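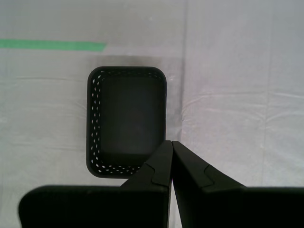
*Fig. 4. Start position, seen from the wrist camera: black basket, gray sheet, fingers nearly closed.*

## 4. Recording your first batch

I'm assuming you've done section 3 and the arm follows your hand controller without fighting you. If it still lags, go back and fix that first. I recorded 1276 episodes for the Jekden basket set with a laggy controller and ended up keeping hardly any of them.

1. Spread the sheet over the whole work surface. A few wrinkles are fine, and I leave mine in – the model has to cope with them sooner or later.
2. Put down a short strip of tape as a landmark. I like bright green on the pale cloth, and it should lie flat.
3. Set the basket down with the opening up. For the first 20 or so episodes keep it a little left of center in the wrist view, then start moving it about.
4. Bring the gripper to the start pose. The fingertips should almost meet, and you want both of them in view.
5. Open Jotside, pick your task name and press **Record**. Wait for the beep before you move!
6. Do the task once, at a pace you'd be happy to watch the robot copy. Press **Stop** when the arm is still.
7. Mark the episode *keep*, *retry* or *junk*. Do it right away, while you still remember what your hand was doing.

**Note:** Jotside splits a batch into folders of up to 3000 episodes. My last Magagula batch stopped at 2495, so I've never had to deal with a second folder. Ambros Reisinger has, and he says to give it the same task name or the trainer skips it.

**Caution:** Don't reach in to nudge the basket while the arm is live. Hit **Pause**, wait for the light to go amber, then move it. Same goes for smoothing the sheet.

**Caution:** A finger can catch the basket rim if you come down too steeply. If you feel the controller buzz, let go of the trigger and back straight up. Mark that one *junk*, even if you rescued it.

When you're done, run **Check batch**. Error 2399 means an episode has video but no joint data, and deleting that episode clears it. Anything else, look in section 7.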